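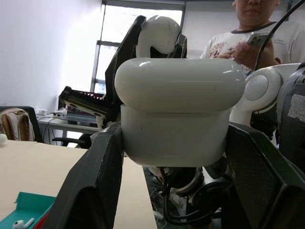

白いケースに服を着せるな

急いで書く。昼までに別の原稿を出さないといけないのに、朝からずっとこのことを考えていて、先に吐き出さないと進まない。

ワイヤレスイヤホンの充電ケースの話。白い、角の丸い、ふたがぱかっと開くあれ。あれにカバーをつける人が多すぎる。シリコンの、もこもこの、カラビナつきの、キャラクターの耳が生えてるやつの。電車で前に立った人の鞄から、だいたい何かしらぶら下がっている。私はあれに反対です。反対というか、一回外してみてほしい。

裸のケースを両側からつまんだところを見てほしい。ふたの丸みに沿って光が細く乗って、細い継ぎ目が一本あって、その下が少し四角くて深い。それだけ。本体の左のほうに小さい黒い点がぽつんとある。汚れなのか傷なのか知らない。でもあの点があるだけで、もう同じ型のほかのケースとは見分けがつく。私は点があるほうが好きだ。

で、カバーをつけると全部消える。継ぎ目も丸みも点も。

傷がつくのが嫌、という意見

一番よく聞くやつ。わかる。買った日は私だってそう思った。箱から出して、指紋もつけたくなくて、ハンカチの上に置いた。馬鹿みたいだった。

ただ、傷って何だろうと思う。充電ケースの傷で音が悪くなったことは一度もない。ふたが閉まりにくくなったこともない。鍵と一緒に入れて、小銭と一緒に入れて、細かい線がいっぱいついて、それで毎日使えている。落としたこともある。駅の階段で、上から下まで。拾って開けたら両方ちゃんと入っていた。あのときはさすがに声が出た。

もちろん運が良かっただけかもしれない。割れた人もいるでしょう。割れた人に向かって「カバーなんて」と言うつもりはないです。

でもね、カバーをつけてる人の何割かは、割れるのが怖いわけじゃないと思う。線がつくのが嫌なんだ。あとで売るとき値段が下がるから、という人もいた。前の職場のSérgio Paivaさんがそうで、新品のうちからもう手放す日のことを考えていて、ケースの箱もビニールも全部とってある。几帳面な人なので悪口ではない。悪口ではないけど、次の持ち主のために毎日ゴムの塊を握っているのかと思うと、ちょっと寂しい。私なら今の自分の手を優先する。二年後の査定より。

だいたいカバーの内側を見たことありますか。外すと砂が入ってる。ポケットの綿ぼこりと砂が、ケースとカバーのあいだで毎日こすれている。守っているつもりで磨いてる。うちのは前に半年つけていて、外したら縁のところが輪っかの形に曇っていた。裸で使った半年の傷より、よっぽど目立つ。あれを見てから信用していない。

なくす、という意見

これは強い。正直こっちには半分負けている。

白くて小さくてつるつるしたものは、なくなる。布団のあいだ、ソファの隙間、コートの裏地の穴。とくに白いシーツの上。あれはもう保護色です。カラビナで鞄につけておけばなくならない、という理屈は正しい。

ただし。鞄につけた人は、鞄を置いた場所でしか音楽が聴けなくなる。台所で聴きたいときに玄関の鞄のところまで行って、外して、使って、また玄関まで戻してつける。やりますか。やらないと思う。台所に置きっぱなしになって、翌朝、鞄にない。結局なくす。カラビナだけが偉そうに開いてる。

私の考えでは、なくすかどうかは置き場所で決まる。カバーの色なんかは二の次。

うちは玄関の棚に小皿を置いた。Clostellという店で買った、浅い、灰色の皿。756円。もっと安いのもあったけど、縁の高さがちょうどよかった。ケースを寝かせて置いても指がすっと入る。白いケースを置くなら、皿は白以外がいい。最初は白い皿にしていて、朝の暗い玄関で見えなくて二回も家中探した。皿の上にあるのに。灰色にしてからは以外なほど見つかる。

皿には鍵を入れない。鍵は鍵でフックに掛ける。小銭も入れない。レシートもだめ。いろいろ入れた瞬間に、ただのごちゃごちゃした皿になって、ケースはその下に潜る。一皿に一個。贅沢なようだけど、皿なんてそんなに場所を取らない。

同居のCatarina Guerreiroは、最初この皿を灰皿だと思っていたらしい。煙草を吸う人なんてうちにいないのに。それで気を遣って、棚の奥の見えないところに片付けてくれていた。三日くらい揉めた。今は彼女も自分の皿を窓辺に置いている。緑の、ずいぶん大きいやつ。ケースのほかに髪留めも入っていて、それは規則違反だと言ったら、規則なんか聞いてないと言われた。まあそうです。

同じ白がふたつある家

うちがそう。同じ形、同じ白、同じ大きさ。見分けがつかないから色つきのカバーが要る、というのがCatarinaの主張で、しばらくは従っていた。彼女が黄色で私が紺。

今はどっちも裸です。見分けられるようになった。私のは底の角がざらっとしている。階段のあれ。彼女のはふたの端に薄い爪のあとみたいな線がある。触ればわかる。暗いところでもわかる。黄色と紺は、暗いと全然わからなかった。

それでもたまに間違える。この前、彼女のを持って出かけて、電車でつないだら知らないポルトガル語の料理番組が途中から流れ始めた。鱈の塩抜きの話だった。水を何度も替えるらしい。結局最後まで聴いた。カバーをしていたらあの鱈は聴けなかったわけで、いや、これは論拠としては弱い。消そうかと思ったけど時間がないから残す。

シールを一枚貼るのはありだと思っている。小さいのを底に。ふたにはやめてほしい。親指が乗るところにべたつくものがあると、開けるたびに嫌な気持ちになる。名前を油性ペンで書く人もいるね。あれは潔くて好きです。

滑る、という意見

滑ります。それは認める。冬の乾いた指だと本当に滑る。11月に入ったあたりから毎年危ない。

でも持ち方がある。たいていの人は、ふたのほうを上から指先でつまもうとする。丸いところを。丸いところをつまめば逃げるに決まっている。左右から、少し平らなところを、面で押さえる。強く握らなくていい。そうするとふたにも力がかからないし、継ぎ目に爪が引っかかって勝手に開くこともない。落とす人を見ていると、だいたい落とす前に半開きになっている。開いて、慌てて、中身が先に飛ぶ。

開けるときは手のひらに底を預けて、親指でふたを起こす。歩きながら開けない。ホームの端で開けない。これはカバーとか関係なく、とにかくホームの端で開けないでほしい。線路に吸い込まれていくのを目の前で見たことがある。持ち主の人の顔が忘れられない。

それとポケット。胸ポケットはやめたほうがいい。かがむと出てくる。丸いから、ためらいなく出てくる。ズボンの前、鍵と反対側。ジャケットなら内側。それ以上の工夫は要らないと思う。

カバー売り場のこと

先週、駅ビルのFlollaに寄った。雑貨の店。充電ケースのカバーだけで壁が一面埋まっていた。数えはしなかったけど、店員さんに聞いたら200種類はあると言っていた。食パン、猫、ペットボトル、弁当箱、古いゲーム機、別の食パン。

かわいいんですよ。かわいいのは認める。食パンはちょっと欲しかった。

でもずっと見ていると変な気分になってくる。壁の前に立つと、充電ケースというものが、何かを着せないと外に出せないものみたいに見えてくる。裸だと手抜きみたいな。店の人も「そのままだと傷ついちゃいますよね」と言う。悪気はない。仕事だから。けど、傷ついちゃいますよねと言われた瞬間から、こっちはもう気になりだす。それまで平気だったのに。

しかも太る。そこが一番嫌。もともと手の中に収まるように、すごく考えて丸めてある。誰かがその丸みを何度も何度も直したはずで、見たわけじゃないけど、触ればそういう形だとわかる。そこに厚いゴムを巻いて、耳を生やして、紐をつけて、ポケットに入らなくなって、入らないから鞄に吊るす。で、鞄に吊るすから傷が心配になる。ぐるぐる回っている。最初に巻かなければポケットに入っていた。

Lorovの革のケースカバーというのも見た。高い。革は好きなので少し迷った。手に馴染んで色が変わります、と札に書いてあった。でもそれを言うなら、白い樹脂だって使えば変わる。つやが出るところと、くすむところができる。親指の当たるところだけ妙につるっとしてくる。革の経年変化は味で、樹脂のは劣化。そう決めたのは誰なんだろう。この話は長くなるので別の日に書く。たぶん書かないな。

汚れは拭けばいい

裸で使うと汚れるでしょう、とも言われる。汚れる。とくに継ぎ目。あそこに黒っぽい筋がたまる。ふたの内側の縁にも細かい粉みたいなのがつく。

拭けばいいです。乾いた柔らかい布で、外をぐるっと。継ぎ目は乾いた綿棒を寝かせて、なぞるだけ。水はかけない。尖ったものは使わない。爪楊枝でやりたくなる気持ちはすごくわかるけど、滑ってふたに線が入る。やった。中の底の、端子のあたりはもっと慎重に、布の角でちょっと触るくらい。

私は皿に戻すときについでに拭く。毎日じゃない。気がついたとき。掃除の日を決めろという人がいるけど、決めたら続かなかった。

近所の文具店のSugiyamaで眼鏡拭きを買って、皿の下に敷いてある。布があるから皿がずれないし、拭きたいときに手の届くところにある。これは自分でもいい思いつきだった。自慢です。

カバーをつけている人は、たぶんケースを拭かない。カバーも洗わない。つけてからずっとそのまま。シリコンはほこりを呼ぶから、あれよく見るとけっこうすごいことになっていますよ。鞄につけて、床に置いて、そのまま食事のテーブルに出して。ちょっと言い過ぎた。ごめんなさい。でも一回洗って。

それでもつける人へ

関節が痛くて、つるつるした物が持てない人。仕事場の決まりで、私物に目印が要る人。小さい子のいる家。視力の関係で、白が見つけにくい人。そういう人にまで外せとは言わない。むしろもっと持ちやすいカバーが出たらいいと思う。今のは猫の耳ばっかりで、握りやすさを考えたのが少なすぎる。壁一面あるなら、一段くらいそういうのに使ってほしい。

あと、好きでつけてる人。食パンが好きで、食パンを見るたびに嬉しい人。それはもう、どうぞ。そういう人に言うことは何もない。

言いたいのは、なんとなくつけてる人にだけ。買ったときに勧められて、なんとなく一緒に買って、それきり外してない人。この前、打ち合わせの休憩でその話をしたら、隣の人が自分のカバーを外してみて、「こんな色だったっけ」と言った。白ですよ。白なんだけど、久しぶりに見ると思ってたより白いんです。その人はしばらく手の中で転がしていた。ふたを開けたり閉めたり。あの音も、裸だと少し高い。カバーつきだと、ぼすっ、という。

そのあとまたカバーをつけていたので、説得には失敗しています。

今夜うちに帰ったら一回外してみて、砂を捨てて、乾いた布で拭いて、一週間だけそのまま使ってみてほしい。一週間で嫌なら戻せばいい。カバーは引き出しに入れておけばなくならなし、誰も取らない。皿は先に用意しておくこと。白いのはやめること。

前回の、充電コードを束ねるなという回には感想を123通もらった。ほとんどが反論だった。全部読みました。マジックテープ派の人の熱意がすごい。返事はまだ半分もできていない。今回もたぶん怒られると思うけど、食パンの写真は送ってくれていいです。原稿に戻ります。

2022年9月19日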